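Contents Previous Next Glossary Index

Chapter 6. The Paper Cup: Form, Stiffness and Handling

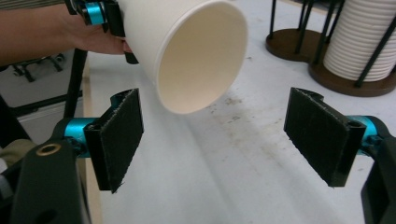 Foodservice Materials, Volume 2, page 3

Figure 6.1. White paper cup, tilted, held near the base over a white tabletop. The cream-colored interior is visible through the open mouth as a smooth, shadowed bowl.

6.1 Scope

A single-use paper cup is a tapered shell made from two pieces of board: a sidewall and a bottom disk. The chapter covers the empty and filled cup as an object on the counter, in the hand and in the stack. Board making and coating chemistry were treated in Volume 1 and are repeated only where they affect handling. Lids and sleeves are left to the next chapter.

The examples come from two services. The Godau cafeteria issues 3,000 cups on a full working day, most of them before noon. The Galtby canteen is much smaller and keeps its cups on an open table beside the urn. The two sites buy the same cup, a plain white hot cup sold under the name Nelen, and have different problems with it.

6.2 Parts and terms

The following terms are used throughout the chapter.

Sidewall. The curved blank that forms the body. It is cut as a sector of a ring, wrapped around a tapered mandrel and sealed along its overlap.

Side seam. The overlap itself. Board thickness is doubled here, so the cup is locally stiffer, and the curvature is slightly interrupted. The seam can be felt with a fingertip on most cups.

Rim. The top edge of the sidewall, rolled outward into a bead. The bead keeps the mouth round, gives the lip a smooth surface and provides the seat for a lid.

Bottom disk. A flat piece with its edge turned down. The lower edge of the sidewall is folded in around it and pressed.

Skirt. The short ring of sidewall below the disk. The cup stands on the skirt, and the disk is held clear of the table.

Taper. The angle between the sidewall and the axis of the cup. Taper makes nesting possible and also sets how easily nested cups come apart.

The word "base" is used loosely in the trade for the disk, the skirt and the lowest part of the sidewall together. The same usage is followed here unless the distinction matters.

6.3 Interior and exterior

Inside and outside surfaces do different work. The interior must resist liquid, and in a common hot cup it carries a thin polymer layer applied to the board before cutting. The exterior may be left uncoated, which gives a better hold for a damp hand and takes printing ink well.

Color should not be used to judge which coating is present. A cup bought as white may look cream inside for several reasons: the shade of the board, the coating, the lighting, or the shadow of the wall opposite. Inspection for stains or specks should be done with the mouth turned toward the light. A cup viewed from directly above shows the disk well and the wall poorly. Tilting it brings the far wall into view, and a slow turn about the axis then covers the full interior.

A defect seen inside the cup is cause for rejection at both sites described here. A scuff on the outside is accepted if it lies below the rim area and the board is not creased.

6.4 Stiffness along the height

An empty cup does not resist squeezing equally at all heights. Three regions can be separated.

At the rim, the rolled bead resists a change of shape, but the mouth is open and has no disk across it. A light squeeze is carried by the bead alone. A heavier one turns the circle into an oval, and the bead may kink. A kinked bead does not recover fully, and a lid fitted to it may leak.

At mid-height, the wall is at its weakest. It is far from both the bead and the disk and behaves as a plain curved sheet. Finger pressure here produces a visible flat. With a hot drink in the cup, the board warms and softens somewhat, and the same pressure moves the wall farther. The liquid level rises as the section flattens, so a full cup may spill over the rim even when it is held upright.

Near the base, the disk acts as a diaphragm. Pressure from two opposite sides is passed into the disk edge, and the wall deforms very little. This is the preferred place to take hold of an empty cup when the mouth must stay round and untouched.

The seam adds a further effect. If one point of pressure falls on the seam and the other falls opposite, the cup flattens unevenly. The difference is small near the base and may be ignored there.

6.5 Where to hold

The region that is stiffest is not always the region that is most stable. An empty cup held low is light enough that its weight has little effect, even with the axis well away from vertical. A filled cup has its center of mass higher up, and a hold placed below that center must also resist tipping. Filled cups are therefore taken in the upper half, below the rim, with the fingers spread over a wide arc of the wall.

The rules in use at Godau are as follows.

Empty cup, from the stack to the counter: hold the lower part. Do not place fingers inside the mouth.

Filled cup, without lid: hold above mid-height, outside only, with the smallest pressure that prevents slip.

Filled cup, with lid: as above. Do not lift by the lid.

Used cup: hold any part of the exterior. Empty the liquid before stacking.

Contact area matters as much as position. A narrow contact dents the board at a load that a broad, soft contact carries without a mark. The pressure required to prevent slip depends on friction, and a wet exterior raises it.

6.6 The surface underneath

The skirt is a thin ring, and it touches the table along a narrow line. On a flat, clean top the cup stands firmly. Grit under the skirt causes rocking, and a film of liquid may let the cup slide when the table is bumped.

White tabletops have one practical advantage: coffee rings are easy to see. They also show every faint gray smudge and dark spot, and staff lose time scrubbing marks that are in the surface itself. Piroska Bozsik, who supervises the Galtby canteen, separates the two by wiping once with a damp cloth. A mark that remains and cannot be felt with a fingernail is recorded as wear and left alone until the monthly cleaning.

A cup put down at an angle lands first on one point of the skirt. If it is released then, it may settle upright or fall, depending on the angle and the contents. The axis should be brought to vertical before the skirt touches the table.

6.7 Nesting and separation

Cups nest by their taper. In a sound stack, each cup rests at a fixed depth in the one below, and a small air gap remains between the walls. Downward force on the stack closes the gap. The walls then wedge, and separation requires a pull along the axis combined with a slight twist.

Galtby reported frequent double cups in March, when sleeves of cups had been stored under cartons of napkins. Moving the cups to the top shelf ended the complaint. The Overgaard dispenser used at Godau holds the stack by its lowest rim and is less affected, although a wedged pair will still drop together.

6.8 Review tasks

Tilt an empty cup toward a window and locate the side seam from the inside. Press lightly at the three heights named in Section 6.4 and record which change of shape remains after release. Repeat with a cup that has held hot water, once it has been emptied.

Share Save Print
6 shares

Comments (3)

Chelsea Bramwell
Section 6.4 should mention cold cups. Condensation softens the outside on ours long before the inside gives any trouble.

tmk_servery
Is the skirt depth given anywhere? I looked in the glossary and it only has the definition.

Chelsea Bramwell
It's in the table at the back of Volume 1, under bottom disks.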